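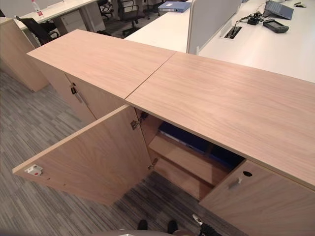
Drinent Publishes Gavia, a Workbook on Finishing What You Start

PLADARD – Drinent, a publisher of self-improvement and career titles, will release Gavia in March. The workbook is written for adults who begin personal projects and leave them half done. It will be sold in paperback and as a download.

Gavia is divided into four parts. The first asks readers to list every open project they have, at home and at work. The second helps them decide which ones to drop. The third covers planning in short blocks of time, and the fourth is a set of weekly review pages that can be copied and reused.

The method was tested before publication with 3,575 readers of the Drinent newsletter, who worked through a draft and sent in comments. Many of them said the chapter on dropping projects was the hardest to get through. It was rewritten twice and now comes with more sample pages. A chapter on morning routines was taken out.

"Most of our readers already own a planner," the company said. "They asked for help with the pile of things that never made it into the planner – the language course, the photo albums, the half-painted room." 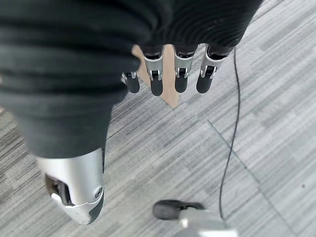 A robotic hand with four fingertips pointing down toward a gray striped carpet.

Drinent will also offer a three-week reading group for people who want to use the workbook with others. Meetings take place online at 7 p.m. Eastern and last one hour. Buyers of either edition can join at no extra cost, and places are given in order of sign-up.

A Spanish edition is being prepared by Hutapea, which has translated two earlier Drinent titles. No release date has been set.

Review copies are available in print and digital form. Requests should name the publication and the preferred format.

About Drinent
Drinent publishes books and workbooks on work habits, study skills and personal planning. Its offices are in Pladard.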